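**Gamum releases Sustero 2, a code editor that runs without installation**

August 2026 release notes for press and resellers

Gamum has released version 2 of Sustero, its free text and code editor. The new version is available now for Windows, macOS and Linux. It can be downloaded as a regular installer or as a zip file. Users of the zip file unpack it into any folder and start the program from there, and settings are kept in the same folder.

Sustero 2 opens large log files faster than the previous version and can compare two files side by side. The search window has been rewritten. It now remembers the last 16 searches and can be limited to a single folder.

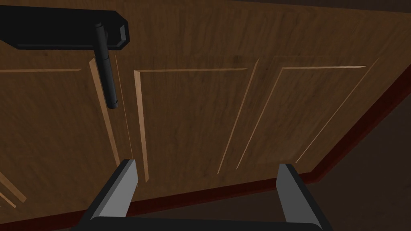 ## Plug-ins

The plug-in directory lists 402 plug-ins at release. Most plug-ins written for version 1 will work without changes. Authors who used the old menu interface need to update one file, and a guide is included in the download. Plug-ins can also be installed from a local file, for computers that have no internet connection.

The Ladefoged spell checker, until now a separate download, is part of the standard package.

## Fixes and testing

The test version came out in July. Testers sent in 731 reports, and the full list of fixes is in the change log. Known problems with right-to-left text remain open and are planned for the next update. Printing from the Linux version still requires a separate viewer.

Tustent, which uses the editor in its support department, moved its staff to the test version during the same month. 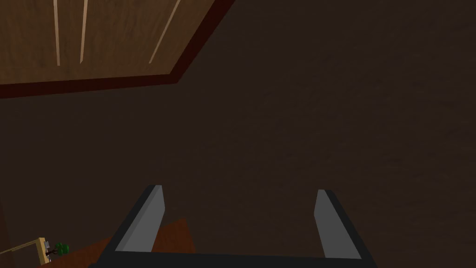

Yamuna Poojary said the side-by-side comparison had replaced a separate tool for her, and that she would still like to see an option to ignore blank lines. "I keep it on a USB stick and my settings come along with it," she said.

## Availability

Sustero 2 is free for private and business use. Version 1 will receive security fixes until the end of the year. Existing users can copy their settings folder into the new version before starting it for the first time.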